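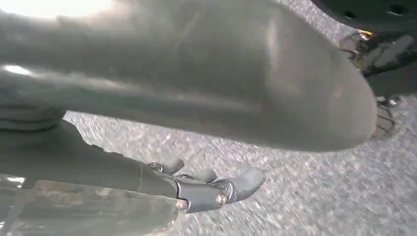

Vonon compares two robot hands at its Skokham test hall

June 6, 2018

Vonon, a small company that tests equipment for factories, has finished the first part of a comparison between two robot hands. The work is done at its hall in Skokham, where each hand is tried with a small camera fixed close to the fingers.

The first hand is made by Esata and has padded fingers on metal joints. The second one comes from Hinojosa and has a simpler design with two flat jaws. Both were mounted on the same arm and used with the same controller, so that the results can be compared fairly.

Until now the team has recorded 2,711 grasps with the Esata hand and 2,046 with the Hinojosa hand. The difference comes from a cable fault, which stopped the second series earlier than it was planned. The cable is now replaced, and the missing grasps will be made up before the final report.

The parts in the test are mostly large and smooth, for example covers and panels, and they can weigh up to 300 grams. Such parts are light, but they are not easy for a robot. A hard grip can leave a mark on the surface, and with a weak grip the part turns between the fingers when the arm begins to move.
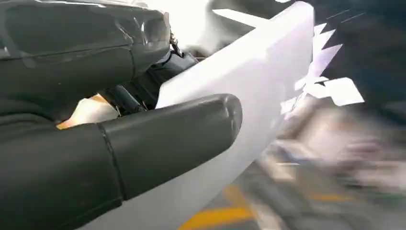

The operators also noted that strong light on a white part makes the camera picture difficult to use. The edge of the part can disappear in the glare, and fast movement of the arm makes the background unclear. For this reason Vonon wants to repeat a part of the series with a shorter exposure time - and with softer lamps over the work area.

The company did not say yet which hand it prefers. It will also look at how quickly the finger covers wear, because this has a big influence on the cost of daily use.

The second part of the comparison will start in August. The full results will be sent to both manufacturers first, and a short version will be published on the Vonon website after that.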